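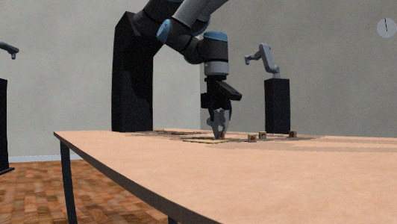 4. Queueing without a queue: waiting behaviour in two village post offices

4.1 Setting

The second part of our fieldwork moved from the town bank to the post offices at Kirunstead and Bultby, two villages divided by a river and by a long disagreement over which of them is the larger. Both offices serve at a single window inside a general shop. Neither has a rope, a rail or a ticket machine. Customers are therefore left to work out the order of service among themselves, and they do so with a seriousness that neither author was prepared for.

Observation began in September 2018 and ran, with a break for stocktaking at Bultby, to the end of November. We recorded 700 waits, a wait being the time between a customer showing an intention to use the window and either reaching it or giving up. Intention proved hard to define. Many customers at Kirunstead stand for some minutes in front of the greetings cards with a parcel under one arm, and would be offended to learn that anyone thought they were interested in the cards. We settled on the first glance at the window as the starting point. This favours the decisive, but so does most of life at Kirunstead.

4.2 The spoken claim

Earlier writing on queues, including our own (Maldonado and Gallegos, in the first report of this series), treats the line as a physical thing: a person's place is where that person stands. In the villages this held only when the shop was nearly empty. Once more than four people were waiting, the line dissolved and was replaced by what we call the spoken claim. A new arrival asks 'Who's last?', somebody nods, and from then on the new arrival is free to wander off and look at the tinned fruit. Place is held by memory, and the memory is shared. In only 46 waits did anyone dispute the order, and most of these disputes took the form of two people each insisting that the other should go first.

Such contests in politeness were slower to settle than real quarrels. The longest, at Bultby, was ended by a third customer who walked between the two parties and bought a stamp. Neither of them protested at the time. Both mentioned it to us afterwards, separately and at length.
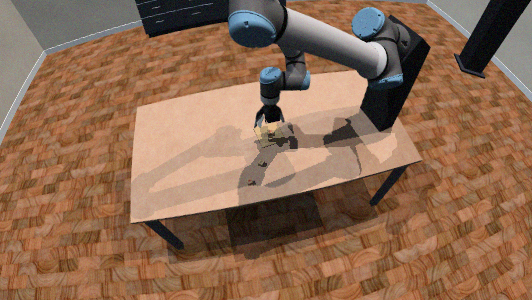

The spoken claim has a cost, and it falls on strangers. A visitor who does not ask 'Who's last?' will look around, see no line, and go straight to the window. Residents hardly ever correct this aloud. They breathe in. Figure 4 sets the length of wait against the number of people in the shop, with visitors and residents shown apart, and the gap between the two sets of points is made up almost entirely of people who did not know they had pushed in. We had expected the gap to close by November, when the visitors thin out and those who remain tend to be somebody's relations. It narrowed at Kirunstead and widened at Bultby, and we have no good account of why.

Figure 4. Length of wait by number of customers present, visitors and residents, both villages combined. Abandoned waits are left out.

4.3 What the window does

It would be convenient to say that the person behind the window plays no part in all this, and both postmistresses told us as much. Our notes say otherwise. At Kirunstead the call of 'Next, please' was usually made with the eyes already on the person whose turn it was — a small act of refereeing, performed while stamping something else. At Bultby the call went out to the room in general, and the room was left to sort itself out. The larger share of the disputed waits came from Bultby.

We tried to code the direction of the glance using Plivoser, the tagging software we had used for the bank, and gave up after a fortnight. It had been set up for lines, and it kept asking us to mark where the line began.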